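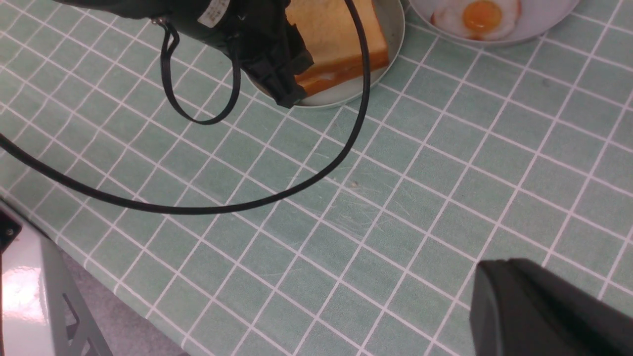

Breakfast table at Trekosach: the gripper over a plate with bread, a fried egg on the second plate.

Call for participants: open day of the Prolulus project, June

Trekosach is looking for 8 people who would like to take part in our open day in June. You will work together with our robot at a breakfast table, in front of visitors, and afterwards you will tell us your opinion. You do not need any technical knowledge. We are especially glad if you have never stood near such a machine before.

What you will do

You come in the morning at 9.30. First a colleague shows you the robot and the red stop button, and you can try the button as often as you wish. Then you set the table as you do it at home and you ask the robot to move plates and food. Each participant has two turns. Between the turns there is a pause with tea and coffee in the kitchen on the ground floor.

The visitors stand behind a line on the floor and may ask questions. You can answer them if you like, but it is not your duty. After the second turn you fill in a paper form of two pages. We finish at 15.00 at the latest.

Who can apply

You should be 18 years or older and able to follow simple spoken instructions in English. You should be able to stand for twenty minutes; if this is difficult for you, please write it to us and we will prepare a chair and a lower table. People who work for Trekosach or for our partner Pugh cannot take part, but their families can.

Please wear closed shoes and no long scarf or loose sleeves. Long hair must be tied.

What you receive

Every participant receives lunch, the travel costs by bus or train (please keep the tickets) and a voucher for the Retine bookshop. The voucher is given also to those who decide to stop earlier. You can stop at any moment and you do not have to say why.

Filming

The turns are filmed for the project. If you do not want that your face is shown, mark this on the form in the morning and we will make it unrecognisable before anybody outside the project receives the film.

How to apply

Send a short message to the Prolulus team by the contact form on this site, with the subject "Open day participant". Please tell us your age, a telephone number and any food which you may not touch or eat. Applications are open until the end of May. We answer to everyone, also when all places are already taken, and we keep a waiting list.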